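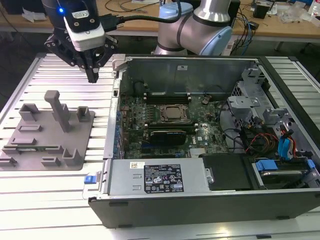

Moving a desktop teardown line from hand work to shared work with a robot cell changes the job of every technician on the bench, and the order in which you make the change matters. This guide covers the setup used at the Nutix refurbishing shop, where two cells now handle part of the component pull on retired office machines. Start with the layout. Lay the case on its side with the side panel off, and set the fixture plate directly beside it so that the travel between case and holder stays short. The grooved aluminum table lets you move the plate without drilling.

Step 1. Split the task list
Write down each operation in the teardown and assign it to a person or to the cell. At Nutix the split is as follows.
Technician: intake check, side panel, cable release, drive removal, final inspection.
Cell: memory, CPU, expansion cards.
Leave an operation with the technician until the cell has completed it 11 times in a row without a stop.

Step 2. Rewrite the job descriptions
A technician who used to strip one machine from start to finish now prepares machines for the cell and clears its stops. Put this in writing before the first shift. Leif Lauritsen, who ran the changeover, also moved two people from the bench to inspection and adjusted their pay grade at the same time.

Step 3. Train on the board
Each operator should be able to name the parts the gripper will approach and say which neighboring parts can be damaged.

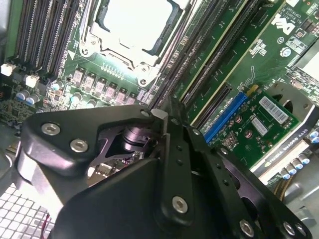 Gripper over the motherboard, CPU socket empty. Quadro K420 card still seated.

Practice stops in this position. The operator pauses the cell, checks clearance to the capacitors and loose wires, and either resumes or backs the arm out. Hands stay outside the work area until the arm reports a hold.

Step 4. Log every stop
Record the machine model, the operation, and who cleared the stop. The Nutix log reached 2242 entries in December. Ebbe Sjöberg reviews it with both shifts, and operators can hand an operation back to manual work for 3 days without asking a supervisor.

Step 5. Set the pace last
Do not set an output target until the first 1000 machines are through. Early targets lead operators to skip the clearance check.

Page last revised 09/08/2025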